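Working Near Two-Arm Cells: Handout 6, What the Rules Cover and What They Leave Out

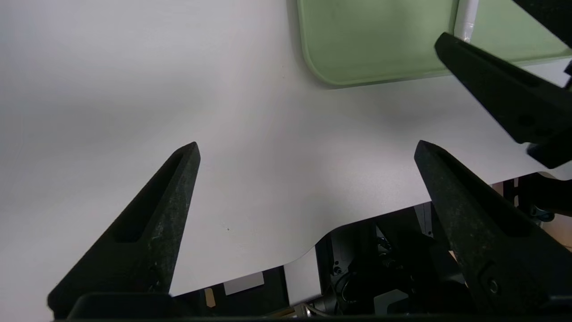
Briltulska, Jan 4, 2020

Course notes, Jana Reuter. Read before the lab session. Bring the risk sheet with you.

The usual claim in sales material is that a small arm over a tabletop is "safe by design." Treat that as a claim and ask for the paperwork. An arm can be slow and light and still hold something sharp, or close on a knuckle. ISO 10218 and ISO/TS 15066 are worth knowing, but neither one inspects your bench for you. You assess the application: arm, fingers, part, table, and whatever a person might do around them.

Two arms over one table

Most checklists I am handed were written for one arm and then photocopied. With two, there are gaps that open and close between finger and finger as well as finger and table. Both arms may reach for the same tray. Ask who stops when one stops. If the answer is "the software handles it," ask to see the test.

The Hamann checklist has 34 lines, and only one mentions a second arm. Use it if you like, but add your own page.

Fingers

Open fingers look harmless. Write down the force at the tip, measured on your own cell. The catalog value was taken on somebody else's. Look at the slots and screw heads too, and check the fasteners at the start of each shift.

Table edge and what is under it

A curved cutout in a tabletop is handy for the person standing there and also puts their stomach closer to the work. Note it on the sheet. Cables and brackets below the top belong in the assessment as well, and so do casters. Is the frame locked? Who checked?

Signing off

Joscha Reinholz reviewed 318 completed sheets from the Lindis and Wimel courses last June. On 15 of them the signature was dated earlier than the measurements. I do not accept those, and I will send yours back.

For the lab: one sheet per pair, force readings attached, stop test run for each arm and then for both together. Leave the "residual risk" box blank if you do not know. "Low" is not an answer without a number behind it.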